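In defence of the bag of sweets
February
By the Judville columnist

My household in Judville owns 30 storage jars, most of them holding a spoonful of something beige. The sweets live in a clear zip bag, and I won't hear a word against it.

A jar is a promise to be tidy. A zip bag merely asks you to press along the pink line and hope. It bulges and sulks, and it will never appear in the Mullska catalogue, where every pantry looks like a chemist's.
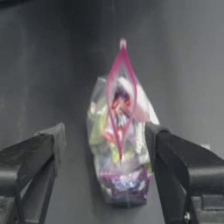
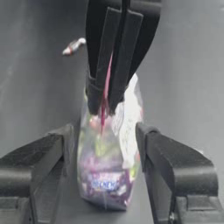
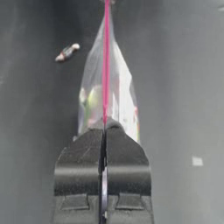
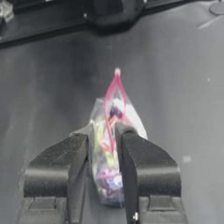 Clear plastic and a pink seal, the whole of the technology.

The case against

My sister-in-law in Wukau keeps her sweets in a tin with a lid that takes 2 adults to shift. She says it slows her down. I say she has bought a gym.

The fair complaint is that you can see into a clear bag, and so can any child over the age of 3. I accept this. I can also see when the purple ones are running low, and act before the children do. The tin offers no such warning, only the rattle.

Recent
The wrong sort of teaspoon
Kan market and the price of string
Against the second fridge

Contact the editor | Copyright | Back to top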